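Finditix

Finditix is an annual print and poster series issued for the Tavport comic convention, held each October in the harbor town of Tavport. Each edition pairs a musical theme with original characters drawn by invited illustrators.

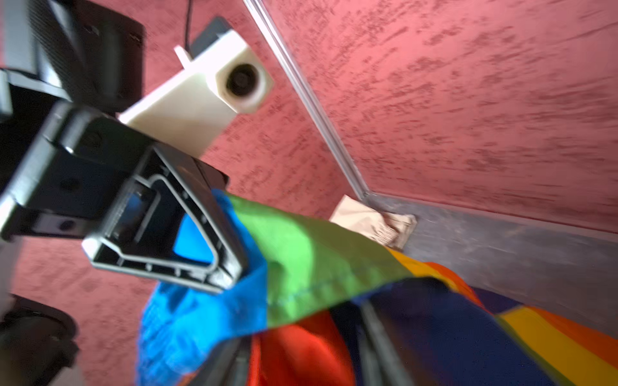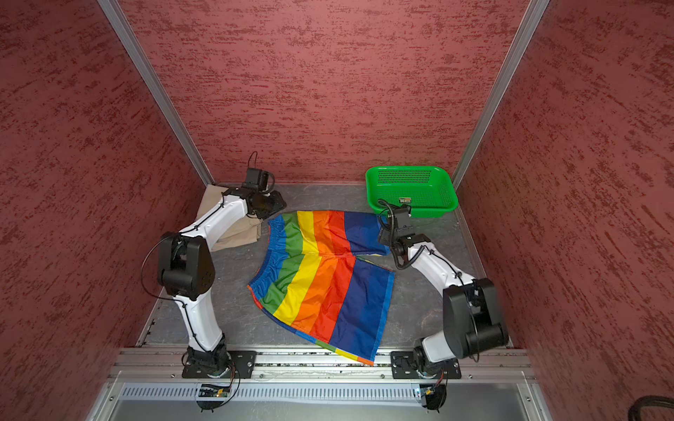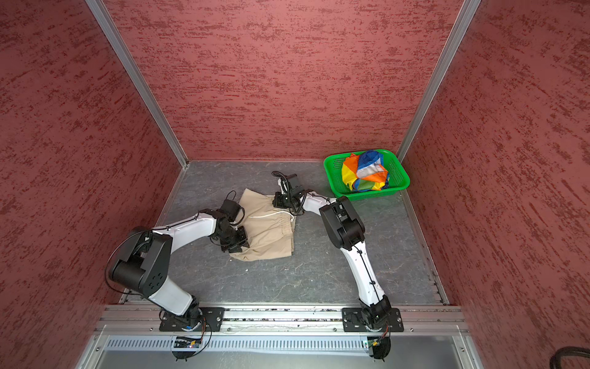

The series was established by Nadent, a small press that had previously published fanzines and concert flyers. Its first edition consisted of 32 prints in two colors and was sold from a single table. Later editions moved to full color and were limited to 1000 signed copies, of which 476 were reserved for convention members.

The best-known work in the series is Cao, a portrait of a masked bass player standing in front of a wall of amplifiers. It was drawn in ink and colored digitally – a departure from the screen printing used until then. The original drawing was later shown at the Tavport town library together with preparatory sketches.

Critics have noted the influence of album covers and Saturday morning cartoons on the early prints. A collected volume, also titled Finditix, reproduces the first ten editions and includes notes on paper, ink and lettering. The volume had a print run of 832 copies and has not been reissued.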